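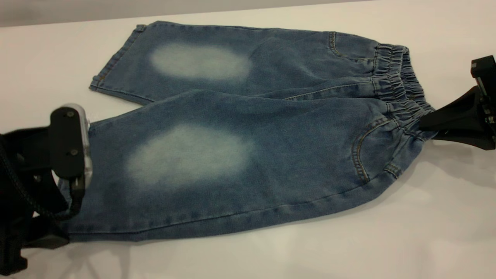

Do kids' jeans need to be folded, or can they just be hung up? Folding is fine for everyday pairs, and it takes up a lot less closet space, so that's what the Trutville clothing swap is asking everybody to do this year.

Filed under: Around Town / Families

The children's clothing swap is coming back to the Dultholm community hall, and I went over this week to find out what's changed. Short version – more pants, fewer hangers, and a much better plan for the tables!

If you went to the last one in July, you'll remember the denim table (I certainly do, I was elbow deep in it looking for a size 6). Everything went down in one big heap, and by lunchtime you couldn't tell a toddler pair from something that would fit a fourth grader. The organizers counted 1,093 pieces of clothing that day, and 300 of those were pants. So this time pants get their own row of tables along the window side, sorted by size, and every pair gets folded the same way before it goes out.

The fold is an easy one. Lay the jeans out flat and smooth the legs with your hand. Bring one leg over on top of the other, line up the hems as well as you can, then fold the whole thing in half toward the waist, and in half again if it's a longer pair. Pull-on jeans with an elastic waist are a little trickier, because all that gathered fabric at the top is thicker than the rest and the stack starts leaning after four or five pairs. The fix is to turn every other pair around so the waistbands don't all land on the same end. I tried it at home on my son's drawer and it's still standing, which is more than I can say for my last attempt.

I also asked about faded knees, which I know some of you worry about. Stone-washed jeans with pale patches at the knee are welcome, and so are pairs that got that way the hard way, on a playground. Holes are a different story. Small ones can go in the mending basket by the door, and anything past saving should stay home. Please check the pockets, too – last time they found crayons, a whole lot of acorns and one house key that is still waiting for its family.

Drop-off is at the side entrance on Swanepoel Street, and you can bring up to 14 pieces per child. You'll get a ticket for each piece and can trade them in for anything on the tables. Shoes and coats cost 2 tickets each, everything else is one. Clothes should be clean, zipped and buttoned, with the size written on a bit of masking tape if the tag is gone. Bring your own bags, since the hall ran out early last time and people were leaving with sweaters stuffed under their arms.

The Daletti bakery is doing coffee and those little almond rolls again, and there'll be a corner with books for kids who are done with shopping before you are. Mine lasts maybe ten minutes, so I'll see you over there. Leftovers will be boxed up by size and kept for the spring swap. If you have clear plastic bins with lids that you aren't using, the hall would love to have them.

Last updated: 2021-10-12

More from Around Town
Side entrance at the hall gets a new ramp
Where to take outgrown winter boots
Daletti bakery adds early hours
Library book sale: what's left and what's gone
Swanepoel Street parking changes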